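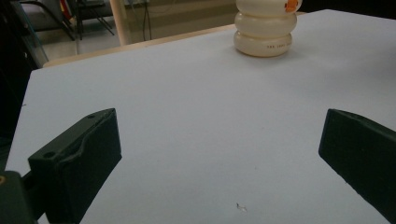

Raimo Toivonen, Staff Writer

December 29, 2024

SKUDBERG — Visitors got their hands on the robot lab's training tools during an open day at the Skudberg technical center, and most of them wanted a second turn.

Doors opened at ten. Line already down the hall by then. The center counted 98 people through the workshop before it closed up in the afternoon, more than twice what it got at the last one in July.

The big draw was the hand-held gripper. Two dark green fingers, a white table, something to pick up. A person holds the tool, reaches out, closes the fingers on the object and sets it down someplace else. A camera on the tool records the whole thing and the recordings go toward teaching a robot arm to do the same job.

Sounds easy. Wasn't, for a lot of folks.

"I kept coming in too high," said James, a retired bus mechanic who drove over from Trorkov with his grandson. "The boy got it first try. I'm still hearing about it in the truck."

Favorite target of the day was a white stacked thing, three fat rounded rings one on top of the other, with an orange label up near the top. Kids called it the tire man. It stood toward the far side of the table, so you had to reach for it. Shorter visitors got a step stool.

Staff said the trick is to slow down before you close the fingers, and to keep your wrist level. Fast grabs make for bad recordings. So do chatty ones, apparently, people turn their head to talk and the hand goes with it.

The project is called Kiratia and has been running at the center for 2 years. Team is small, 4 full time plus students. They have 2,070 recordings saved so far, most of them plain table work like moving cups, sorting boxes and stacking. Visitors' tries from the open day will not be added unless the person signed a form at the front desk. Forms were optional.

Not everybody came for the fun of it. A couple of people from a packing plant in Trorkov asked pretty sharp questions about cost and about jobs, and stayed with the staff a good half hour. They were told the lab does not build machines for sale and has no plans too. One of the two said she would of liked a straighter answer on the jobs part.

Upstairs there was a talk on safety around moving arms, with slides. Smaller crowd for that. Coffee ran out before it started, which may explain it.

The arm itself ran in the afternoon, on a separate bench behind a rope. It moved wood blocks from one tray to another and dropped a few. Got applause anyway.

The center plans another open day in the spring, no date set. School groups can ask for a visit before then by calling the front office. Groups should be 20 or fewer, and kids under eight need an adult with them in the workshop. Parking is behind the building, the front lot is staff only.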